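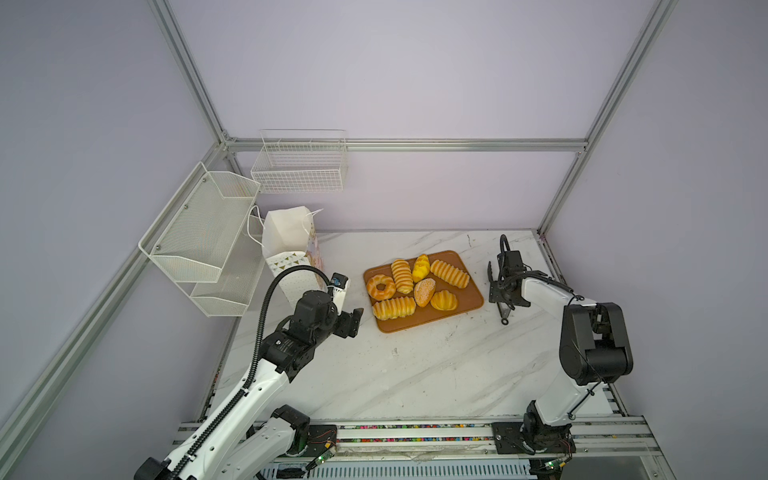
July, a little after nine in the evening

Back from Stolport with my boots still on and half the county's dust in my hair, and I want to get this down before I fall asleep in the chair. The meeting ran until past six! I had told everyone at home I'd be back for supper, and supper was on a plate with another plate on top of it when I finally walked in.

It was the lease on the north grass, of course. Everybody with cattle between here and Ciltamthorpe wanted to know whether the grazing would be renewed or whether the land would go in with the Park, and I would say the hall was as full as I've seen it since the dry year, when we were all in there arguing over hay. The young man from the county was very polite and had brought a large map, and he pinned it up crooked and then stood in front of the part we all wanted to see.

What they're offering is four years, same terms, with the creek fenced off on both sides. I don't mind the creek so much. My father would have minded it terribly, he thought a cow should be able to walk down to water anywhere she pleased, but I've watched those banks slump a little more every spring and I can't say the cows have done them any good. It's the fencing I mind. Wire has gone up again, and the posts we've got stacked behind the shed are the ones I already promised to the west corner.

We run 168 head on that grass from June until the first hard frost, and I lay awake last night moving them around in my mind, trying to see where else they could go. The home pasture won't carry them past August. I could send the heifers over to the Nestine side, where the grass is thin but the water holds, and keep the older cows with their calves near the house, but then I'm driving between two bunches twice a day and the truck has its own opinions about that road.

An old rancher at the back got up and told about the fire in 2000, how the grazed side stopped it and the tall grass went up like paper. I remember that smoke. We had the horses in the yard with wet sacks ready and my mother kept counting the children. The county man wrote it all down, and I thought better of him for it.

Nothing was settled. There's another meeting in August and they want letters before then, so I suppose I'll have to write one - a short one, if I can manage it, and anybody who has read this diary will know how likely that is.

Drove home the long way, by the river. The bottom hay is ready and I want to start on it by the end of the week if the sky holds. Four mule deer were standing in the uncut part with only their ears showing - they never even turned to look at the truck. The bay mare has lost a shoe again, left front. Must call in the morning, and must ask for the price of wire while I'm at it.

Wind has gone around to the west. Windows open tonight.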